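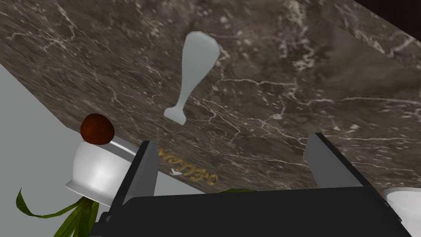

I moved three photo accounts off one sign-in and onto separate ones last month, and since I had to work out most of the steps by trial and error I am writing them down. The service is Prosto, the small photo-sharing site, but most of what follows applies to anything that lets you sign in through another provider.

## The starting point

When I joined Prosto I used the "Continue with Pidton" button, as my Pidton account already existed and it saved typing. Later I added two more profiles with the profile switcher, one for the allotment and one for bread. All three hung off the same Pidton login. The public side looked like three separate accounts. The settings side did not: one recovery address, one set of alerts, one list of trusted devices.

This matters when you want to hand one profile to somebody else. You can't share the bread profile without sharing the Pidton login, and the Pidton login also opens my email.

## What "detach" does and doesn't do

Under Settings, Account, Sign-in methods there is a link labelled "Detach". It is greyed out until the profile has a password of its own. The help page doesn't mention this. To set a password you need a confirmed email address on that profile, and it has to be one that no other Prosto profile is using. Plus-addressing (name+bread@) is accepted on the form and then rejected at the confirmation stage with error 1534, which has no entry in the help pages. I tried it on both extra profiles with the same result.

So the order is:

1. Create a real, separate mailbox for the profile.
2. Add it under Contact details and wait for the confirmation message.
3. Open the confirmation link in the same browser you are signed in with. Opening it on another device confirms the address but doesn't attach it to the profile, and you have to start again.
4. Sign out fully, then use "Forgotten password" with the new address. There is no "Set password" button for profiles made with the switcher.
5. Sign in with the new password.
6. Go back to Sign-in methods. Detach is now live.

The confirmation message took 44 minutes to arrive for the allotment profile and under a minute for the bread one. I had requested a second copy by then, which cancels the link in the first. If you are impatient like me, use the newest message and delete the rest.

## Things that break

Detaching signs you out everywhere, including the phone app. The app keeps showing the old profile from its cache until you try to post, at which point it drops the draft. I lost one caption that way. Write long captions somewhere else and paste them in.

Scheduled posts stay in the queue but change to "Needs approval". They will not go out on their own. Each has to be opened and saved again; there is no way to select all of them.

Cross-posting to Stikville stops without any message. The link is held against the Pidton login and not the profile, so it has to be made again from the Stikville end, under Connected services. Remove the old entry first. If you leave it in place the two links both fire and every picture appears twice, and Stikville has no bulk delete on the free plan.

Followers, comments and saved collections were all unchanged. Direct messages were kept as well, although every thread was marked unread.

## The 2000 limit

A profile with its own login gets its own export. The combined export I used before stopped at 2000 items across all three profiles and gave no warning that it had done so. I only noticed when the oldest allotment pictures were missing from the archive. The separate exports came out complete. If you have been relying on the combined one for backups, check the earliest date in the folder before you delete anything from the site.

Exports arrive as a zip with captions in a separate text file, one per line, matched to the pictures by file name. Line breaks inside captions are turned into spaces. Hashtags are kept. Location tags are not, even if you tick the box for them.

## Two-step codes

Do this last. If you turn on two-step codes before detaching, the backup codes are issued against the Pidton login and stop working once it is removed. I had to have mine reset by support, and that took until the following Tuesday. Print the new codes or put them in a password manager, and label them by profile, as the sheet itself doesn't say which one they belong to.

## Settings I ended up with

- Main profile: still on Pidton, codes on.
- Allotment: own mailbox, own password, codes on, Stikville linked.
- Bread: own mailbox, own password, codes off until it has been handed over.

I have left the main profile alone because the comments widget on this blog (the theme is Villalobos, an old version) reads from it and only knows how to sign in through Pidton. Updating the theme would fix that, and would also undo the changes I made to the sidebar. I will look at it when I next have a free evening.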